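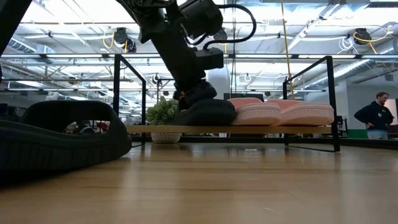 A reader asked whether the speed limit still applies once the arm is only tidying shoes, and whether a person may stay on the floor while it does so. Yes to the first. For the second, follow the steps below.

Setting up a shelf task under the Droment floor rules

1. Agree who holds the stop button. That person faces the arm and does nothing else during the run.

2. Set the speed limit in Belay to 80 mm/s for contact with the shelf. Free travel may be faster, up to the figure on your site sheet.

3. Set grip force to 8 N for soft footwear. Raise it in steps of 2 N if a strap slips.

4. Check the cable loop at the upper joints through the full reach. It must not catch on the shelf posts.

5. Run the path 3 times with the shelf clear, then load it.

6. Keep spare items on the floor outside the reach of the arm. Do not pick them up until the arm is parked.

7. After any stop, open the gripper by hand control only. Restarting from the middle of a grasp is not allowed.

Record each stop in the Vovach log, with the step number and the grip force in use.

Page last changed 2018-10-10, Irnirgate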